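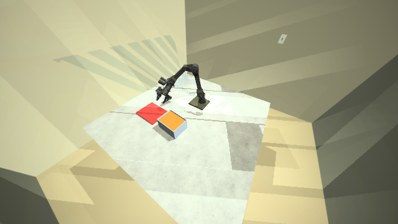
Can the county board overrule the new state permit law? No. The board voted 6 to 2 for a resolution saying it would rather not follow it, and state law doesn't take requests. You'll find the resolution has roughly the grip of a gripper hanging open above a bare patch of platform.

So do I still need a permit to buy a handgun?
Yes. The clerk's office has had this question often enough to tape the answer to the door.

What did the board vote on, then?
A statement of feelings, 900 words long. It was read aloud on 30th January, slowly.

Can a deputy decline to enforce the law?
Deputies have some say over what they chase first. A judge has none over what the statute says, and the fine is still $1,000.

Who wrote the resolution?
Supervisor Widad Khasawneh asked that twice and was told it came from "residents." The residents' draft had another county's name on page 2.

When does the law take effect?
In April. Applications are at the clerk's window, which closes for lunch.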